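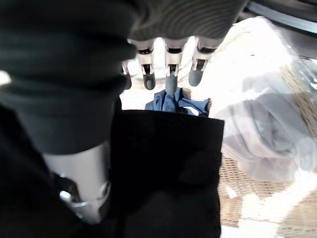
¿Puede Tistavard hacer una colada completa sin que intervenga una persona?

Depende de lo que se entienda por colada completa. En la jornada de Olivares sacó ropa del cesto y la llevó al tambor, pero la dosificación del detergente y la elección de programa las hizo el personal de Prarnalwood desde una tableta.

Asunto: Parada durante la demostración de la jornada de puertas abiertas, Olivares
Cliente: Mandedico, servicio de lavandería
Producto: Tistavard, versión 7
Abierto por: W. Godoy
Prioridad: la puse en alta, el portal me la bajó a media
Estado: abierto

Descripción del problema

Abro esta incidencia a nombre de Mandedico porque en la jornada nos dijeron que los visitantes con acceso al portal podíamos hacerlo, y porque las explicaciones que me dieron de palabra no me cuadran entre sí. No tenemos la máquina comprada. Estamos decidiendo si la probamos en un piso tutelado, con la lavadora y la secadora en torre y poco sitio para moverse, así que la sala de Olivares se nos parecía bastante.

La sesión era a las 11:20. El robot cogía prendas del cesto, las metía en la lavadora y volvía a por más. Las primeras fueron bien, despacio pero bien. Después se quedó quieto con la mano derecha encima del cesto. La tableta del operador enseñó un aviso amarillo, "agarre no confirmado", y el presentador siguió hablando de la batería como si tal cosa. Pasaron 13 minutos hasta que reanudaron. Lo sé porque lo miré en el móvil cuando empezó y cuando acabó, y alguien de la organización me dijo luego que había sido "un momentito".

Cuando pregunté, recibí estas respuestas:

- El presentador: que la ropa oscura junta confunde a las cámaras de la mano.
- El operador de la tableta: que las cámaras iban perfectas y que era un tema de red, había demasiada gente conectada.
- La persona del mostrador: que no había habido ninguna parada, que era un descanso programado.

Las tres no pueden ser ciertas a la vez. A mí la de la red me preocupa más que la otra. Si el robot necesita conexión para decidir si tiene un calcetín en la mano, en nuestro piso no dura ni una mañana.

Pasos para reproducirlo, según lo que vi desde la puerta:

1. Cesto con ropa de varios colores, sin doblar.
2. Puerta de la lavadora abierta antes de empezar (la abrió el operador).
3. Inicio de la tarea desde la tableta.
4. El robot acerca la mano al cesto y toma prendas de una en una.
5. En alguna de ellas cierra los dedos, vuelve a abrirlos, los cierra otra vez y se para.

Resultado esperado: que la suelte, coja otra y siga.
Resultado obtenido: espera indefinida hasta que el operador toca la tableta.

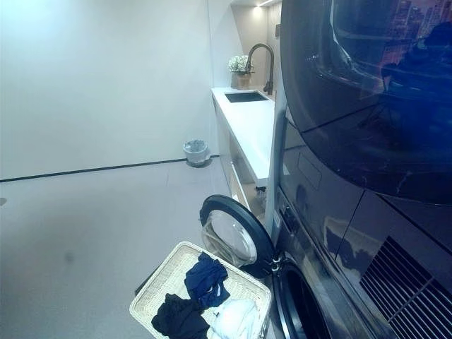
Prarnalwood Soporte, primera respuesta. Gracias por asistir a nuestra jornada y por tomarse el tiempo de escribir. Hemos revisado el registro de la sesión y no consta ningún error crítico. El aviso "agarre no confirmado" es informativo y forma parte del funcionamiento normal. Le recomendamos, para entornos domésticos, una iluminación uniforme y separar la ropa por tejidos antes de iniciar la tarea. Procedemos a cerrar la incidencia.

Godoy

Reabro. Un aviso informativo no deja una máquina parada hasta que alguien la toca. Y si hay que separar la ropa por tejidos antes de empezar, el trabajo que más tiempo nos lleva lo sigue haciendo mi compañera con sus propias manos.

Pido cuatro cosas concretas:

a) El registro de la sesión de las 11:20, entero. No un resumen.
b) Saber si en algún momento de esa sesión el robot estuvo teleoperado. Lo pregunté en la sala y me contestaron "el sistema es autónomo supervisado", que puede querer decir cualquier cosa.
c) Si la confirmación del agarre se calcula en el robot o fuera.
d) De dónde sale la cifra del folleto, "3000 coladas sin incidencias". Con la definición de incidencia que están usando ustedes en la respuesta anterior, mi lavadora vieja tampoco ha tenido ninguna.

Prarnalwood Soporte, segunda respuesta

Reabierta y asignada a segundo nivel. Respecto al punto c), la confirmación del agarre se calcula a bordo. La tableta recibe el estado por red y puede mostrarlo con retraso, lo que quizá explique el comentario de nuestro operador. Respecto al punto b), la sesión se ejecutó en modo autónomo con supervisión. El operador intervino una vez, para reanudar. Los puntos a) y d) quedan pendientes de autorización interna.

Godoy

Bien, el c) me vale, y es más de lo que saqué en toda la mañana. Apunto que entonces la explicación de la red no era la buena, y que alguien debería contárselo al operador antes de la próxima jornada.

Añado lo que anoté allí, por si a segundo nivel le sirve. Lo escribí de pie y está como está.

Las fundas de punto de los brazos. Pregunté para qué eran y me dijeron que para que no se enganchara la ropa en las articulaciones. De acuerdo, pero ¿se lavan? ¿Quién se las quita y se las pone? El manual de la versión 7 que hay en el portal no las menciona. Si son obligatorias, hay que presupuestarlas como recambio.

Las yemas de goma. Quiero saber cuánto duran con ropa húmeda. En la demo la ropa entraba en la lavadora, nunca salía de ella. La mitad difícil del trabajo es sacar las sábanas mojadas y enredadas, y esa mitad no estaba en el programa. Pregunté si por la tarde la harían y me dijeron que la sesión de la tarde era igual.

El cesto. Uno de mimbre, bajo, tiene poco que ver con los nuestros, que son bolsas con asas colgadas de un bastidor. ¿Ha metido alguien la mano de Tistavard en una bolsa que se cierra sola?

El público. Había 70 inscritos y nos pasaban por turnos, pero los de detrás no veían nada y el pasillo no se vaciaba nunca. Esto no es un fallo del producto, ya lo sé. Lo pongo porque la encuesta de satisfacción no tenía ninguna casilla para escribirlo.

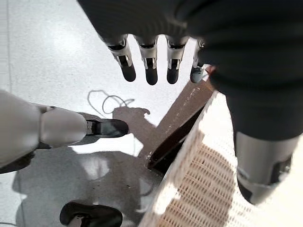
Lo de las dos manos también lo quiero por escrito. El folleto dice "manipulación bimanual coordinada" y en la sesión que vi yo el trabajo lo llevaba casi siempre la derecha, con la izquierda esperando. Puede que para cargar una lavadora baste. Para doblar una funda nórdica no basta, y doblar es la segunda tarea que nos ofreció el comercial en junio, con precio y todo.

También pregunté qué hace si se le cae una prenda fuera del cesto. Me dijeron que la detecta y la recoge. ¿Siempre? "En condiciones normales". Pues que alguien me defina las condiciones normales, porque en un cuarto de lavado lo normal es que haya una escoba apoyada, un cubo, una zapatilla y un calcetín debajo de la máquina.

Prarnalwood Soporte, segundo nivel

Hemos reproducido el comportamiento en laboratorio. Cuando dos prendas finas quedan superpuestas entre los dedos, el sensor de presión da una lectura intermedia y el control reintenta el cierre. Agotados los reintentos, la versión 7 pasa a espera y pide confirmación humana. Es el comportamiento previsto, si bien entendemos que en una demostración resulta poco claro.

Existe un parámetro, liberar_tras_reintento, desactivado por defecto. Con él activado, la mano suelta lo que tenga sobre el cesto y vuelve a intentarlo con otra prenda. En Olivares estaba desactivado.

Fundas: son consumibles, se retiran con cremallera y admiten lavado a máquina. Se añadirán al manual. Yemas: no disponemos de datos de desgaste con ropa mojada que podamos compartir. Prendas caídas: la recogida del suelo está en fase de pruebas y no forma parte del producto en venta.

Godoy

Esta respuesta sí la entiendo. Tres comentarios y lo dejo.

Si el parámetro existe y arregla la parada, no me explico que lo llevaran apagado a una jornada de puertas abiertas. Sospecho que encendido hace otra cosa peor, por ejemplo soltar la prenda a medio camino. Me gustaría verlo activado, con ropa nuestra y sin presentador.

"No forma parte del producto en venta" no es lo que me dijeron en la sala. Ruego que conste.

Los puntos a) y d) siguen sin contestar.

Prarnalwood Soporte, segundo nivel

Adjuntamos el registro de la sesión (punto a). Sobre el punto d), la cifra del folleto corresponde a ciclos de carga en banco de ensayo, con prendas de algodón del mismo lote. Trasladamos a marketing su observación sobre el término "coladas".

Podemos ofrecerle una visita técnica en Olivares, fuera de jornada, con liberar_tras_reintento activado y ropa aportada por Mandedico. Duración estimada, una mañana.

Godoy

Recibido el registro. La parada está ahí, con su hora de inicio y su hora de fin, y coincide con lo que apunté. En la columna de tipo pone "pausa", sin más.

Acepto la visita. Llevaremos sábanas, toallas, una funda nórdica y una de nuestras bolsas con bastidor, y las sábanas irán mojadas. Pido que la tableta esté a la vista durante toda la prueba y que nadie la toque sin decirlo antes en voz alta.

No cierren la incidencia hasta entonces.

Estado: en espera de fecha de visita
Etiquetas: agarre, demostración, Olivares, documentación pendiente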